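職業と技術の社会学 第9回講義ノート
職場の自動化と、そこで働く人に起きること
2024年2月25日改訂

前回の終わりに「来週はもう少し手元の話をします」とお約束したので、今回は制度や統計からはいったん離れて、部品を仕分ける台の上まで降りてみようと思います。毎年この回は話が長くなって最後の節が駆け足になるものですから、今年は先にノートをお配りしておくことにしました。授業の前にざっと目を通して、気になったところに線でも引いておいてください。

1 仕分けという仕事

題材にするのは、スキルトゥネック社のヴォレヌム工場です。小さな装置を組み立てて出荷している会社で、組み立てに入る前に、箱形の部品を色のついた仕切りのあるトレーにそろえておく工程があります。現場では単に「並べ」と呼ばれています。新しく入った人が最初に任されるのもこの「並べ」で、一つの班が一つの勤務で扱う部品は1405個でした。数字だけ見ると単調な仕事のようですが、実際に話を聞いていくと、そう簡単でもないのです(ここは後でゆっくりやります)。

会社は5月に、この工程をロボットアームに移す計画を立てました。いきなり機械を据えるのではなく、まずシミュレーションの中に作業台とアームを作り、手先のカメラから台がどう見えるか、指がトレーのどこに近づくかを、班の人たちも一緒に画面で見ながら決めていったのだそうです。この「一緒に見た」という点が今日の話の入口になりますので、覚えておいてください。

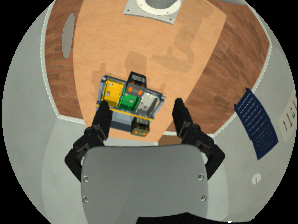

図1 手先側から見た作業台とトレー(シミュレーション画面)

班長のグンヴォル・ブレッケさんは、最初の画面を見た日のことをよく話してくださいました。自分が長年見てきた台が、まるで知らない台に見えたというのです。人は台の手前に立って、肩から腕を伸ばして部品を置きます。ところが画面では目が手のすぐそばにあって、手の平の先に台が広がっている。「手がものを見ているみたいで、しばらく気持ちが悪かった」とおっしゃっていました。この違和感は笑って済ませてよいものではなくて、作業を教えるときの言葉が通じなくなることの、最初のしるしだったと私は考えています。「右の奥」と言ったとき、誰から見た右なのか、どこから先が奥なのか。班の中ではわざわざ決めなくても通じていたことを、一つ一つ決め直さなければならなくなったのです。

2 「コツ」を言葉にするということ

第4回で暗黙知という言葉を扱いました。体では分かっているのに、うまく説明できない知識のことでしたね。自動化の計画が持ち上がると、たいていの職場で、この暗黙知を急いで書き出す作業が始まります。ヴォレヌムでは、技術担当のヴィルゴット・ヴィークさんが班の人の横に座って、何日もかけて聞き取りをしました。

聞き取りの記録を読ませてもらうと、はじめの頃のやりとりはずいぶんぎこちないものです。「どうしてそこで一度手を止めるのですか」と聞かれて、「止めていません」と答えている。映像で確かめると確かに止まっていて、本人がいちばん驚いている。そういうことが何度も出てきます。部品の向きを指先で確かめるための、ほんの短い間だったのですが、本人にとっては動作のうちに数えるようなものではなかったのでしょう。
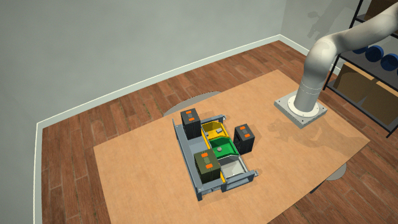

こうした間をどう扱うかで、ヴィークさんと班の意見はしばらく分かれました。機械の手順書に「一度止まる」と書けば、時間の無駄に見えます。書かなければ、向きの違う部品がそのまま次の工程へ流れていきます。結局、確認の段階を独立した手順として入れることになったのですが、その確認に何と名前をつけるかでまた一晩もめたというのですから、面白いものです。最終的には班で昔から使っていた「なで」という言葉が採用されて、いまも手順書に載っています。英語版の手順書でもローマ字で nade と書いてあるそうで、私はこの話がとても好きです。

さて、ここで少し立ち止まって考えていただきたいのは、コツを言葉にした人がその後どうなるか、という問題です。知識を渡してしまえば自分はいらなくなるのではないか、という不安は、ごく当たり前のものです。姉妹工場のシェルブレッドでは、同じような聞き取りが途中で止まりました。聞き取りの目的も、終わった後の配置も、先に説明されていなかったからです。ヴォレヌムでは聞き取りを始める前に、班の全員の雇用と賃金等級を据え置くことが文書で約束されていました。二つの工場の技術にはほとんど差がなかったことを思うと、この順番の違いはもっと注目されてよいでしょう。

3 仕事の中身はどう移ったか

導入のあと、班の仕事は「並べる」ことから「並ぶように整える」ことへ移りました。トレーを補充し、止まった機械の様子を見て、原因を切り分け、必要なら置き方の指示を直す。職務記述書の上では「運転補助」と書かれていますが、この「補助」という字が実情に合っているかどうかは、ぜひ皆さんで議論してください。

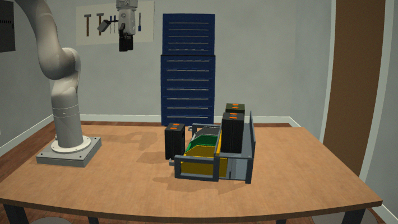
切り分けの訓練には、今でもシミュレーションが使われています。担当しているのはマキシン・ホリスさんで、もとは「並べ」の班にいた方です。画面を途中で止めて、まず訓練生に今の状態を言葉で報告してもらうのだそうです。図3なら、つかみ手は何も持たずに下を向いていて、黒い箱の一つはトレーの中の仕切りに寄せて立ち、もう一つは台の左側に立っています。ここまでを言えたら、次に「では、あなたなら何を確かめますか」と聞く。ホリスさんによれば、慣れない人ほど報告を飛ばして、すぐに直し方を言いたがります。逆にベテランは報告が長くて、後ろに隠れかけた箱のことまで話し始めるので、訓練の時間が足りなくなるとか。手を動かしていた頃には表に出なかった観察の力が、こういう場で初めて人に見える形になるのですね。

一方で、失われたものもあります。イェルディス・マグヌソンさんは、隣の人の手元をちらちら見ながら仕事を覚えた世代です。機械が入ってからは、並んで手を動かす時間がめっきり減りました。教えるつもりもないのに教えていた、あの時間の代わりをどこに作るか。会社は200時間分の訓練枠を新しく設けましたが、マグヌソンさんは「枠の中で話すと、どうもよそ行きになる」と言います。昼休みの席が前より静かになったとも聞きました。生産の数字には出てこない変化ですし、私の手元の資料でもまだ十分にはつかめていません。

4 評価のものさし

もう一つ、見落とされやすいのが評価の問題です。「並べ」の時代には、一人一人の個数が貼り出されていました。良し悪しは別として、分かりやすくはあったのです。いま機械が並べた数は機械の数で、人の働きは、止まらなかった時間の中に溶けてしまいます。よく気のつく人がいるほど何事も起こらず、何事も起こらないと、その人は何もしていないように見える。看護や保育の職場を扱った第6回の議論と重なるところがありますので、ノートを見返しておいてください。

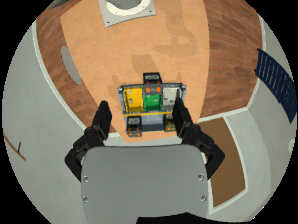 ヴォレヌムでは、停止の記録に「気づいた人」という欄を加えることにしました。提案したのはアルロ・カステジャーノスさんという夜勤の方です。はじめは犯人探しに使われるのではと心配する声もあったのですが、欄の意味を班ごとに話し合い、処分の材料にはしないと取り決めてから使い始めました。最初の期間に集まった記録は1035件で、そのうち大きな停止につながる前のものがかなりを占めていたと聞いています。内訳はまだいただけていないので、分かりましたら次のノートに足しておきます。

5 次回までの準備

文献はファーリーの論文集から第2章を読んできてください。少し古い文章ですが、言葉づかいに慣れれば難しくはありません。あわせて、ご自分のアルバイト先や身近な職場で、「説明したことはないけれど皆がやっている動作」を一つ見つけて、半ページほどにまとめてください。立派なものでなくてかまいません。レジ袋の開き方でも、店の戸を閉める順番でも大歓迎です。書いてみて書ききれなかった部分があれば、どこで言葉に詰まったのかを余白に残しておいてください。次回はその余白のところから、二人一組で読み合わせを始めます。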